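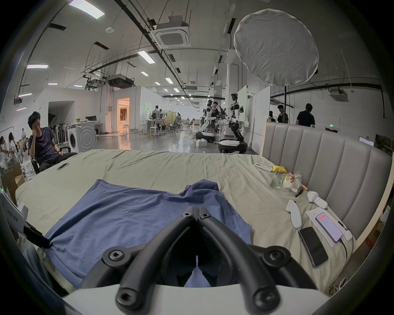
Phone on the charger, a sheet of paper and snacks on the bed

Last updated: 11 September 2023
Filed under: Home Wi-Fi > Drops and disconnects > Solved by poster

Ticket 822, my own notes. I'm putting the whole thing up in case your Tekar router does the same thing mine did!

So the Wi-Fi in the back bedroom kept dropping every night, always a bit after 9 p.m. The bars stayed full but nothing would load, then after 18 minutes or so it came back by itself. Living room was fine the whole time. I blamed Sunance first (they're my internet provider) and their chat person ran a line test, which came back clean. Fair enough.

What I tried, in order:

Restarted the router. Fixed it for one night, then right back to dropping.

Forgot the network on my phone and joined again. No change.

Changed the channel from auto to 5. Worse, if anything — I switched it back the next morning.

Moved the extender off the hall shelf and into the Jacobs cabinet by the stairs. Looks nicer, did nothing.

Updated the firmware. Took forever, and it wiped my network name, so I had to type it all in again (I call mine Cola, long story, it was the old dog's name).

Then I finally opened the router log. Every night, same time, the extender was asking for a new address and getting turned down, over and over. The router had handed that same address to my printer! The printer wakes up in the evening to check for ink updates, grabs the address, and the two of them fight until one gives up.

The fix: I went to the LAN page, found the reserved address list, and gave the extender its own number, well away from the range the router hands out. Saved, rebooted both, extender last. The printer got one too while I was in there.

Nine nights with no drops so far. I also turned off the ink check — didn't need it anyway. Sunance wants the ticket left open until November in case it comes back, so I'll add to this if it does. If your log says "lease denied" a bunch of times in a row, check your printer first.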